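26/08/2021 — Tasard notebook, box packing with the hand-held gripper

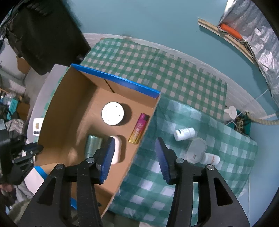 Open box on the checkered cloth, blue pads at the near side. Can and lighter already in, pill bottle still out on the right.

Great day on this one! We changed how the demos get cut up: one clip per item, starting when the jaws begin to open and ending when they let go. Before, we fed in the whole box as one long clip and the policy kept stalling between items.

Retrained overnight on the 2,000 clips we have and ran 16 trials this morning. It finished 14 of them — the old cut never got near that. Both misses were items lying on their side close to a fold in the cloth, where a pad pushed into the fabric first.

What I love is how it picks up again after a bad grasp. It backs off, opens and goes in a second time, and we never labeled that as anything special.

Sulastri Purba wants the same cut tried on the Momis set. I'd like to do that with the cloth left rumpled. Still to do: rerun the 2 misses from a higher approach, and save the split script before I touch it again.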